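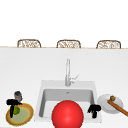
So we've finally booked a venue! Well, we've paid the deposit on one, and my mum has told the whole of Mestbridge, so there's no going back now.

I've had a few messages asking why it took us so long, and the short answer is that we lost our first place in February and I sulked for a month. The longer answer is below, for anyone who's going through the same thing or is just nosy (hello, Auntie Jean).

Our first choice was Gillutora, the converted mill out past the bypass. Gorgeous windows, a proper dance floor, lovely woman on the phone. We'd been going back and forth with them for weeks over menus and where the band would stand, and then one afternoon an email landed to say the place had been sold and the new owners weren't honouring anything that hadn't been signed. Ours hadn't been signed. The contract was sitting on the side under a pile of post, waiting for me to find a pen. You can imagine the conversation we had that evening.

They did refund the £300 holding fee, I'll give them that, though it took three emails and one quite frosty phone call.

After that I rang everywhere. I had a list of 19 places and crossed most of them off in one morning. Some were full until the year after next, some wanted a minimum spend that made me laugh out loud, and one insisted we use their DJ, who is called Stevens (just Stevens) and who apparently doesn't take requests. I did quite want to meet him.

The other problem was the ceremony. Tom's family are church people and mine very much aren't, and we wanted something in the middle that wouldn't upset his nan. A couple of venues only do the party and expect you to turn up already married, and I didn't fancy carting 147 people across town in heels and new shoes in the rain. It will rain. I've accepted this.

Then Tom's cousin suggested we talk to Mieke Desmet, the celebrant who did her wedding, and I wish we'd started there! She came round for a cup of tea and stayed until nearly 8, going through what we could have in the ceremony and what would have to wait for the registry office bit. She was quite happy for Tom's nan to do a reading and for my brother to do his poem, which I haven't been allowed to see and which worries me more than the weather.

It was Mieke who told us about Zundia. It used to be a garden centre, which I know doesn't sound like much, and Tom's face in the car was a picture. But it's light and airy, they'll let us bring our own caterer, and we can have the ceremony and the party under one roof. Best of all there's a bus stop right outside. I read the contract twice in the car park and signed it on the bonnet.

Still to sort: flowers, shoes, a cake that my vegan bridesmaid and my very non-vegan dad will both eat, and whether children are coming. (Please don't message me about whether children are coming.)

I'll do a separate post on the dress once the alterations are done. If anyone knows a string trio who'll learn a Pulp song, drop me a comment.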